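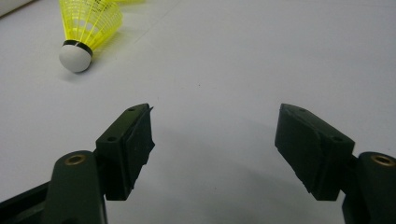 Sport Science 1: Mechanics for Coaches
Week 6 notes: Drag and falling bodies
Lecturer: Ghada Shboul. Labs: Ruairí Buckley, Kinsella Building.

Bring these notes to the Tuesday lab. The reading is the second half of the drag chapter in the course reader, from page 96. Skip the section on wind tunnels.

1. Where we got to

Last week we treated every object in flight as if the air wasn't there. The only force after release was weight, the horizontal velocity stayed constant and the path was a parabola. For a shot put that model is good enough for coaching purposes. For a javelin it is poor, and for a shuttlecock it is useless.

2. The drag force

Drag acts opposite to the velocity of the object relative to the air. For most sporting objects at playing speed we can write

D = ½ ρ Cd A v²

where ρ is the density of the air, A is the frontal area, v is the speed through the air and Cd is the drag coefficient, a number with no units that mostly reflects shape.

Speed is squared. Double the speed and the drag goes up by a factor of four. A cyclist who feels comfortable on the flat at a moderate pace will know this from experience, even if they have never seen the equation.

Cd is not a true constant. It can change with speed and with surface roughness (the dimples on a golf ball are the usual case). In this unit we hold it fixed unless the question says otherwise.

3. Terminal speed

An object dropped from rest speeds up, so its drag grows. When drag equals weight the net force is zero and the speed stops changing. Setting mg = ½ ρ Cd A v² gives

vt = √(2mg / ρ Cd A)

A heavy, compact object has a high terminal speed. A light object with a large frontal area has a low one. Mass and area both matter, so be careful with statements like "heavier things fall faster". Two balls of the same size but different mass do fall differently in air. Two balls of the same mass but different size also fall differently.

A skydiver in a head-down position can pass 200 km/h. Spread flat, the same person is slower, with a bigger area and a higher Cd. 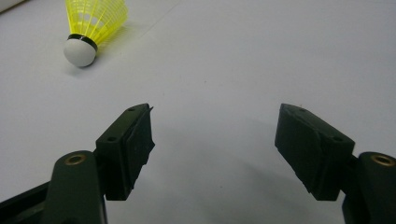

4. Drag length

It helps to have one number that tells you how far an object travels before the air matters. We use

L = vt² / g

and call it the drag length. If the flight is much shorter than L, ignore the air. If it is comparable to L or longer, you can't.

Take a shuttlecock with a terminal speed of 7 m/s and g = 9.8 m/s². Then L = 49 / 9.8 = 5 m, well under the length of a badminton court.

For a fast, nearly horizontal flight, where weight can be neglected next to drag, the speed falls off with distance as

v = v0 e^(-x/L)

Worked case: a smash leaves the racquet at 42 m/s. After 5 m it is down to 15.5 m/s, and after 10 m to 5.7 m/s. The last figure is only a guide. By then weight and drag are of similar size and the approximation has broken down - the shuttle is well on its way to dropping steeply. This is why a clear looks lopsided from the side of the court, with a long climb and then a sharp fall near the back line.

5. Falling from rest

For a vertical drop through height h:

v = vt √(1 - e^(-2h/L))

Check the two ends. When h is small compared with L this reduces to √(2gh), last week's answer. When h is large the exponential disappears and v = vt.

Worked case: a drop of 13 m down the Kinsella stairwell, with vt = 7 m/s.

Without air: v = √(2 × 9.8 × 13) = 16.0 m/s, time 1.63 s.
With air: v = 6.98 m/s, time 2.35 s.

The speed is out by more than a factor of two if you leave the air out. The time is out by less, as the early part of the fall is much the same in both models. Students often expect the two errors to match.

6. Tuesday lab

Work in pairs. You will drop paper cake cases, singly and nested, from the second landing and time them over the lower part of the fall. Nesting changes the mass and leaves the area nearly the same, so vt should go as the square root of the number of cases. Plot vt² against number of cases and look for a straight line through the origin.

Ruairí will have the Cinamix timing software set up on the lab laptops. If you would sooner use a stopwatch, that's fine, but take at least five readings for each stack and include your reaction time in the uncertainty. Close the ground floor doors before you start - the draught ruins everything. Flat shoes on the stairs, please.

7. Problems

Attempt all four before the tutorial.

a. A ball has a terminal speed of 14 m/s. Find its drag length.
b. The same ball is made with four times the mass and no change in size. Find the new terminal speed and drag length.
c. Show that after falling a distance L from rest, an object has reached 93 per cent of its terminal speed.
d. Halls at high altitude have thinner air. What happens to L, and what would a player notice on a full-length clear?

Written answers go in the Week 6 box outside Ghada's office by 4 pm.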